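Print this page | E-mail this page

Folding Table FAQ – Walness Laundry Room

Last updated Dec 29, 2022. Put together by Agata Donati with a lot of nagging from Steinar Bundgaard. Typos are mine. If your question isn't in here, leave a note in the tray by the door or e-mail the laundry address (on the door as well).

GETTING STARTED

Who can use the folding table?

Anybody living in the Walness building, plus guests staying with you. You don't have to have washed your stuff here. Some people bring things down from the line on the roof, fine by us.

Do I need to book it?

No. Washers yes, dryers yes, table no. If someone's on it, wait or fold on top of the dryers. If it's you on it and there's a line, please don't start ironing.

What time does the room close?

Ten at night. Lights go off by themselves at ten past. You can get out in the dark but you won't find your socks.

Do I have to fold at all?

Of course not. But clothes left in a heap overnight in that room come out looking slept in, and then people rewash them, and then there's no free washer. So – fold, or take it upstairs warm.

FOLDING

What order should I fold in?

Big flat stuff first. Towels, pillowcases, cloths. Gets the pile down quickly and gives you somewhere to rest smaller things. Then shirts and pants, then shorts, then underwear and socks last. Baby clothes whenever, they take no time and no space.

Morena Fontana does it exactly the other way round and finishes before me every time, so take that for what it's worth.

How do I get a checked shirt to fold straight?

Use the checks! Best thing about gingham and plaid, you've got rulers printed all over the cloth. Lay it out wide, smooth from the middle toward the ends, pull gently at both ends together. Then pick one line in the check and fold along it. If the line wanders, the fold wanders, go back and smooth again.

Diagonal creases through the middle mean one end is pulled further up or down than the other. Don't press them flat with your hand, you just set them. Lift one end, let it drop, lay it down again.

Small checks are harder to follow than large ones. Squint a bit.

My fabric keeps bunching at one end. What am I doing wrong?

Probably gripping too much of it. Take hold near the corner, just enough to hold it, and keep the other end still while you pull. If you grab a whole fistful you drag the layers along with you and get a lump. Same thing happens with fitted sheets only worse.

Where do I put things while I'm folding?

Three places. Finished stuff at the back left, basket at the back right, and whatever you're working on across the middle with room to spread out. Keep the front clear. Left-handed people swap it over, Ada Negri does and it works just the same.

Finished pile at the back so you don't lean on it. Basket at the back so you don't drop your sleeve in it every time you reach.
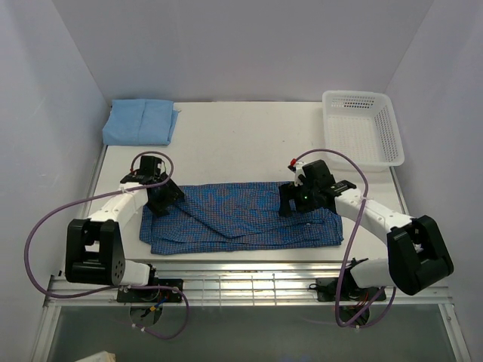

What about cloths and small towels?

Fold in half, then in half again, then stop. A neat rectangle with one crease down the center is plenty. If one edge comes out a little crumpled put that edge toward the back and move on with your life. Stack them all the same way round, folded edge to the front, so you can pull one out without bringing the rest.

Microfiber cloths – don't fold those with the cotton ones. They pick up lint and then you're cleaning windows with fluff.

And shorts?

Long side to long side so the legs lie on top of each other, tuck in the pointy bit at the crotch, then fold up from the hem to the waistband. Boxer shorts same. Elastic waists don't want to lie flat, so put the waistband on the bottom and let the weight do it.

Shirts with buttons?

Top button, middle button, bottom button. You don't need the rest. Face down, sleeves in, sides in, then up in two folds. Or three if your drawer is shallow. Turn over at the end.

If the sleeves are still damp at the cuff hang it up. Don't fold it. I know it's "almost dry". It will smell by tomorow.

Fitted sheets?

Roll it in a ball and put it in the pillowcase. Steinar wants it on record that there is a correct way and he'll show anyone who asks. Takes him a good while.

Anything that shouldn't be folded?

Heavy knits are fine folded, not hung. Linen pants better hung. Anything with a print across the chest, fold with the print inside or it sticks to itself in warm weather. Rain jackets – hang, always.

BASKETS

Which baskets can I borrow?

The ones with a number written underneath. They live on the shelf over the sink. Anything without a number belongs to a neighbor, leave it alone please.

Plastic or cloth, which is better?

For carrying clean folded clothes, a shallow plastic one with holes in the sides. Air gets through, nothing slumps, and you can see what's in it without digging. Deep ones are for dirty laundry, you throw it in and don't care. Put folded shirts in a deep basket and the bottom ones are creased before you get to the elevator.

Cloth bags are OK for socks.

How full?

To the rim, no more. If you have to hold it down with your chin it's two trips.

Can I leave my basket on the table?

While you're folding sure. Overnight no. It goes to the shelf and after that to lost property, see below. Push it right to the back when you're working so there's room for the wide stuff in front.

How do I clean a basket with mesh sides?

Shower it. Warm water, drop of dish soap, old toothbrush for the holes. Upside down to dry. Lint sits in the corners longer than you'd think. Twice a year is enough, we do the numbered ones in May along with the dryer vents.

THE TABLE

Why a white top?

Shows dirt. Which everybody complained about at first, but the old one was dark and we were putting clean pillowcases on who knows what for years. Pale walls help too, you can see stains before you fold them away.

What do I wipe it with?

Damp cloth, then dry cloth. The spray bottle is water and a bit of dish soap, not bleach. Please don't bring bleach. Somebody's navy blue towels have spots now.

Wipe before you fold as well as after. Takes seconds.

Can I iron on it?

No. Ironing board is behind the door. The top marks with heat and we're not replacing it again. The last one came through Wasard and cost us 221 dollars with delivery and I had to take a morning off for it.

Can I treat stains on it?

At the sink please. Then rinse, then wash, then the table. Wet stuff on the table means the next person's dry stuff gets wet.

How much room do I need for a sheet?

More than there is. Fold a sheet in half in the air first, with another person if you can get one, then finish on the table. 25 inches from front to back is enough for nearly all clothes, it's only bed things that hang over.

LEFT BEHIND THINGS

I left something, where is it?

Gray shelf, lower half. Folded if someone was nice. Single socks are in the jar.

How long do you keep it?

A month. Then it goes to Leonardo Sanna, who takes it all down to the clothing bank. Ask him before you panic, his van is slow to leave.

Last year he took roughly 69 pieces out of this room. One was a wedding shirt. Check the shelf.

I found a stack that isn't mine on the table. Can I move it?

Yes. Lift it from underneath with both hands, keep it folded, put it on the shelf. Don't shove it in the nearest basket. People get upset about that and they're right.

SUPPLIES AND BITS

Is there detergent?

No, bring your own. There's usually a half bottle of something by the sink, use at your own risk.

Hangers?

Plenty. Wire ones are free to take, wooden ones stay here.

The faucet drips, do you know?

Yes. It's been reported. It's a cartridge, the part's on order.

Can we get a second table?

Asked and asked. Wouldn't fit with the dryer doors open. Steinar measured. What we might get is a fold-down shelf on the wall next to the window, if the building says yes. Don't hold your breath.

Code for the door?

Not putting it on a web page! Ask Ada or me.

Can my kids fold?

Please. Start them on washcloths and pillowcases, then their own shorts. Checked or striped things are good for learning on, they can see where the line goes. Expect the pile to lean. Don't refold it while they're looking.

Something's missing from this FAQ

Bound to be. Still to write up – dryer settings, what to do with wool, and the thing about the lint drawer that Morena keeps explaining and I keep forgeting. E-mail me.

Agata

Print this page | E-mail this page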